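Help us run the Frota games nights: hosts and players wanted

I've been putting on the card and board game evenings at Frota for long enough now that my voice goes by nine o'clock, so I'm after some company. If you can explain the rules of something without making people feel daft, I'd love to hear from you!

The evenings are for anyone who fancies getting out of the house for a couple of hours. We get students, new parents, people who moved to Starkville and don't know a soul yet, and a very fierce cribbage lot who have been coming since the start (they will want to play you, and they will want to win). There's tea, there's squash, and there's usually a cake of mixed quality.

What I'm looking for is 4 hosts for the new season, which starts in September. A host looks after one table for the evening. You get the game out, deal people in, keep an eye out for anyone hovering by the door with their coat on, and pack it all up again at the end. You don't need to be brilliant at the games. I'm terrible at nearly all of them and I've got away with it so far.

The tables that need someone are cribbage, rummy, dominoes and poker. Poker is chips only, no money at all, not even pennies, so please don't ask. It's also the one where most people turn up not knowing a flush from a straight, so patience matters more there than anywhere. 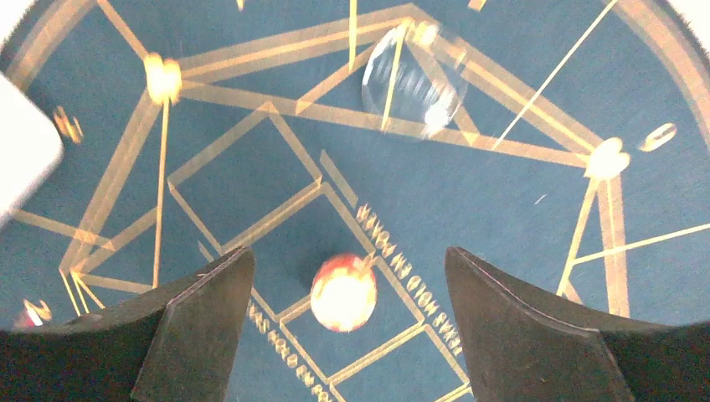
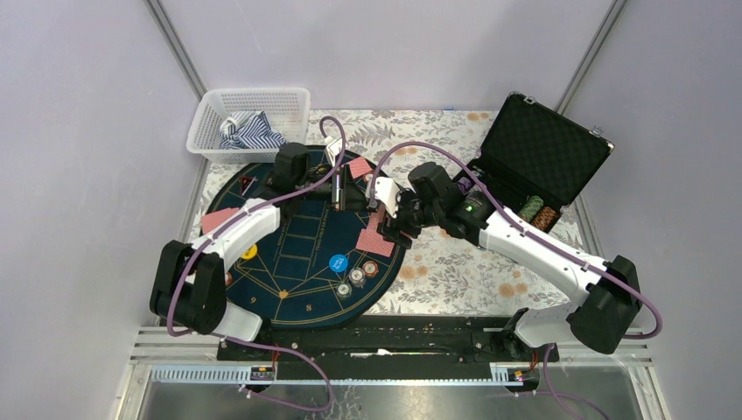
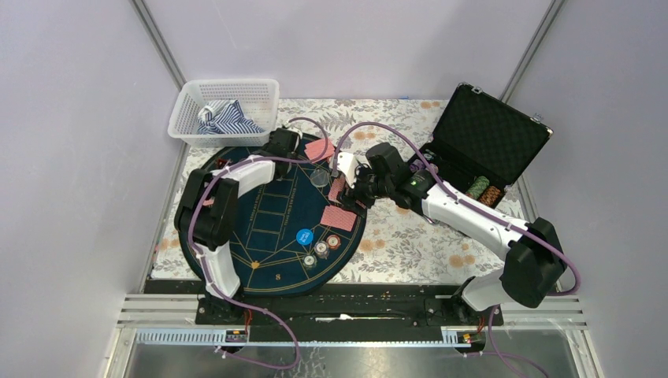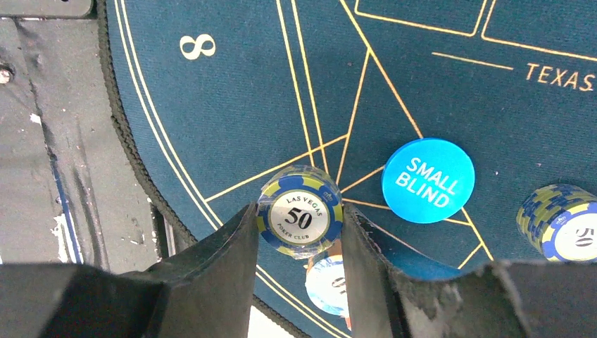

Garkel Social Club, Games Section

Hosts get paid for the evening, plus your bus fare and all the tea you can drink. It's a small amount and I'll tell you what it is when we talk, but it does come through on time. Doors open at 6.30pm, we start dealing at seven and I like to have the lights off by ten. If you can only manage every other week that's fine, just say so when you write and I'll pair you up with someone.

I also want players! We're trying out a beginners' hour before the main evening and I need people who have never played cards (or haven't since they were small, with their nan) to come along and be taught. You'd be doing the new hosts a huge favour, and you can tell us which bits made no sense. It's free, and you can stay on afterwards or slope off home.

The room is upstairs at Frota, over the Skadach bakery. There is a lift, but it's slow and it groans, so give yourself a few minutes. Parking is hopeless. The 389 bus stops nearly outside.

To put your name down, drop a note in at the bakery counter or reply through the contact form on this site. Tell me a bit about yourself, which table you'd like and what you play at home, even if it's just snap with the kids. No CV please, I won't read it. I'll have a chat with everybody who writes in, and new hosts will sit in on one evening with me before they get their own table.

Get your notes in by the end of August if you can.

Ruby-Lee Trevaskis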